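Lingyun Meng answers the door with flour up to her elbows and apologises for it twice before we have even reached the kitchen. She has been baking for the Climmont spring fair for 18 years, and although the fair isn't until March she likes to get her trial batches done early, while the evenings are long and there is nothing much to do in the garden.

"I came to it sideways," she says, putting the kettle on. "My mother never owned an oven. I bought a second-hand one when I moved here, and the first thing I made was a seed cake so hard that we gave it to the birds, and the birds left it!"

She laughs at that for quite a while. These days she makes 40 cakes for the fair, mostly seed and ginger, and freezes the plain ones ahead. The ginger ones she won't freeze – they go sticky in the wrong way, she says, and she would sooner stay up late. 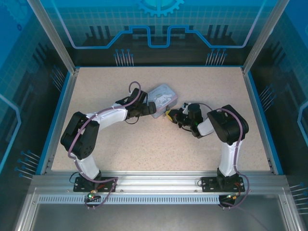

Chenxi Pan thinks the ginger is the better of the two and always has, and would like it put in writing that the seed cake only sells out first on account of being nearest the door. Lingyun has heard this before. "Every year," she says, cutting me a slice of each. I had seconds of the seed, I'm afraid.

We talk about treacle for a bit, and about her old oven, which runs hot at the back, so that everything has to be turned halfway through. She has been offered a newer one and keeps putting it off. "I know where I am with this one," she says. "If I changed it now I'd have to learn all my timings again, and with the fair coming up – no, perhaps in the summer."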